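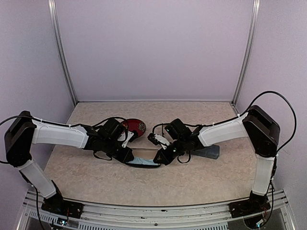
**Resting dough** is the practice of leaving flour and water alone for a while before kneading or shaping. Bakers credit it with softer crumb, easier handling and better flavor. The evidence for the first two is fair. For the third it is thin.

## Claims

The usual account holds that flour needs time to take up water, and that gluten begins to form without any kneading. This much is well supported, and anyone with a bowl can check it. Longer rests are a different matter. Baking manuals often ask for six or seven hours, seldom saying what was compared with what.

Laurier Paquette, in his handbook *Dondutus*, calls a long rest "the only honest way to bread." He gives no test. His main recipe uses 900 grams of flour with a rest and 800 without, so the two loaves can't fairly be set side by side - a problem his admirers tend to skip.

## Criticism

Prasanna Fakir baked matched loaves and served them unlabeled. Tasters could pick out the rested dough by feel before baking, but did no better than guessing once the bread was sliced. The trial was small and has not been repeated.

Erhan Değirmenci objects that the flour used was too weak to show a difference. He may be right, though he has not named a flour that would show one.

## Name

The term "Dağdelen rest," found in some older recipes, is said to come from a village bakery. No early source for the story is known.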